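The Mondthorpe mending table – inside the old office desktops

Hello again, and welcome to the gallery that Jawad Kakakhel has been nagging me to put up for months. If you've come from the library noticeboard, you'll know the story already, but for everyone else: an accountants' office in the village shut up shop and passed us its old desktops, 19 of them, stacked in the porch of the hall with the keyboards in a separate box. We've been working through them in the evenings ever since, with the kettle on and the radiator doing its best.

I should say straight away that I'm no engineer. I came along to get a lamp rewired and somehow ended up with my own screwdriver roll! Mudassar Zaidi is the one who knows what everything does. He used to look after the computers at Malhotra, the printing firm out on the ring road, and he can tell you which way a cover slides before he's even picked it up. I can't, and I've got the scraped knuckle to prove it.

The gallery is a bit thin for now. Shahzad Kazmi has promised me more from his phone (the keyboards, the big tangle of mains leads, the cake) and I'll add them as they turn up.

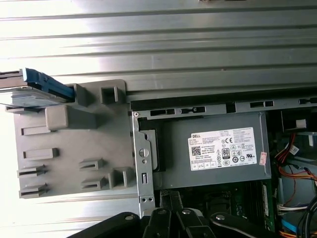 Page last changed: July, teatime

Lid off one of the Dells. The big grey plastic panel is the drive bracket, with a blue latch up at the corner, and the metal box next to it is the power supply. I do like a blue latch – you know where to put your thumb.

The label on the power supply is worth a look if you're ever sorting through old machines yourself. It has the 80 PLUS logo on it, and a QR code, and then a great deal of very small print that I need my other glasses for. Tiago Cunha copies the details from every label into our exercise book, along with whatever is wrong with the machine and who had it last. We don't open the power supplies themselves, by the way. If one's dead it goes in the recycling crate and we find another.

I've got fond of the wires too. Red, orange and yellow in one bundle, and it all looks like a terrible muddle until Mudassar talks you through which plug goes where. My own method is to draw a little map on the back of an envelope before I unplug anything. The envelopes then get mixed up, so now I write the machine number on them as well.

The memory slots are down on the green board, under the power supply. Swapping memory was the first job I managed on my own and I was ridiculously pleased with myself. Push the clips out, lift the stick by its edges, line up the notch on the new one and press until it clicks. It takes more of a shove than you'd think.

A few odds and ends while I'm here. We could still do with monitor leads, small crosshead screws and a decent soft brush (the paintbrush is moulting). Anselmo Queiroz has kindly made us 2 shelves for the finished machines, and they're filling up nicely. Finished ones go out for £47 with a keyboard and mouse, and if that's a stretch, have a quiet word with Jawad and he'll sort something out.

Tea is by the hatch, mugs are in the left-hand cupboard, and please don't put them down next to an open case. Shahzad, I'm looking at you!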